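Folding on the bed, my way

I gave up on folding in the laundry room years ago. The bed is bigger, and I can't go to sleep until it's done – that's my whole system! First I pull the plush Mickey spread up flat, right to the corners, so I'm not folding on top of lumps. 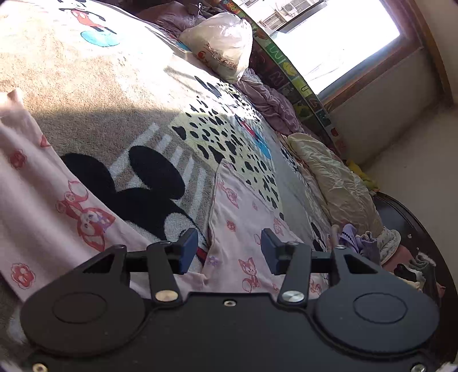
Pink blankets on top of the big spread, sun pouring in.

Thin printed cotton is the fussy stuff. Lay it out, find the straight edge and smooth away from it with your palms (ruffled hems need a little tug at both ends). Then fold in half, and in half again. I skip the iron from June to August, too hot.

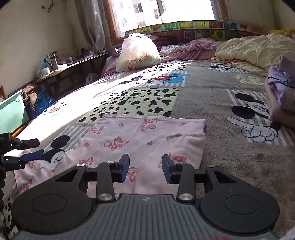 Foxes and little purple stars, ready for smoothing.

Fuzzy blankets I wash at low heat with 2 old towels and no softener, which made my last one go flat. Shake hard before folding and keep them loose on the shelf. My Lerka bin holds nearly 17 pounds of bedding, but squashed plush comes out looking sad. 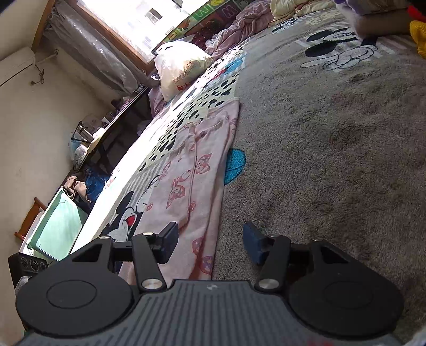
Butterfly blanket with its edge straight against the gray.

Next up is the sock drawer. Wish me luck!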